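Door Tasks in Simulation: The Rules We Keep

Wultik adopted written rules for simulated household work in November. This post records those that apply to doors, as practiced on the Hesier project.

1. Starting state
Each run begins with the door closed and both grippers clear of the handle. The floor between robot and door must be free of objects. The starting pose is saved with the run number.

In the bedroom set, the bed stands to the right of the door, and its frame counts as an obstacle for the right arm.

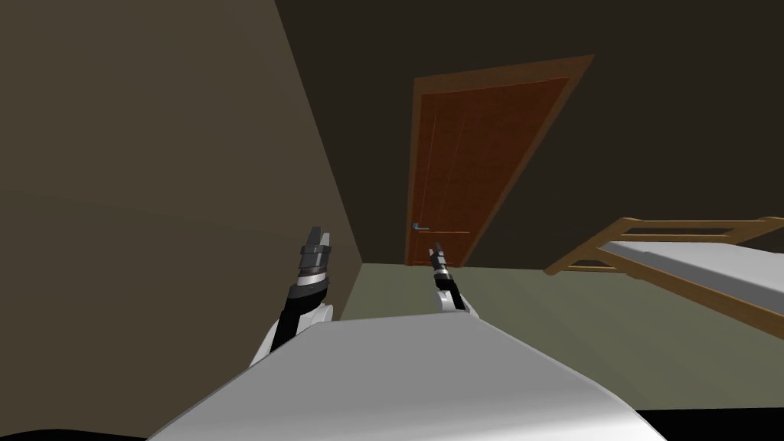 2. Contact
Only the gripper fingers may touch the handle. Contact by a forearm or the torso ends the run, and the run is logged as a failure.

3. Review
Every failed run is kept. Of the 308 runs reviewed under the earlier Vovard rules, 86 had no saved starting pose and were withdrawn. A run may be repeated no more than 5 times before the settings are reviewed.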